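Month two with the Trumden desk arm kit, November edition. I paid 723 dollars for it, so please read everything below in the voice of a man defending a purchase.

Assembly: fine. The manual has one good diagram, and they print it twice. Yu-na Hyun built hers in an evening. I built mine in an evening and then, over the next evening, un-built the wrist and put it on the right way up.

Setup is where the kit gets thrifty. Trumden's own software guide is a page and a half and then waves you off to the LeRobot docs, so that's where I live now. Docs behind, terminal on top, log text all the way down.
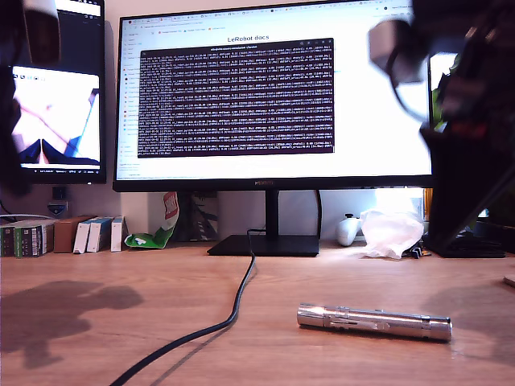

Docs, terminal, and the shiny cylinder I keep asking it to pick up.

The cylinder was my idea. Trumden suggests starting with a foam cube. I have my pride, or had it until attempt 81.

Support is one person, Letay Abdella, and she's great. I sent her a long angry message at 2 a.m. and she wrote back "is the baud rate set?" It was not set.

Gripes: the clamp chews soft wood, the power lead is short, and the elbow motor whines in a key my dog has opinions about.

Would I buy it again? At 723, yes, grudgingly. The Pro version is 2388 and as far as I can tell the extra money gets you a carrying case and a longer power lead. I've priced longer power leads.

Mahlet Hailu wants to borrow it next. She can have it when it does the cylinder.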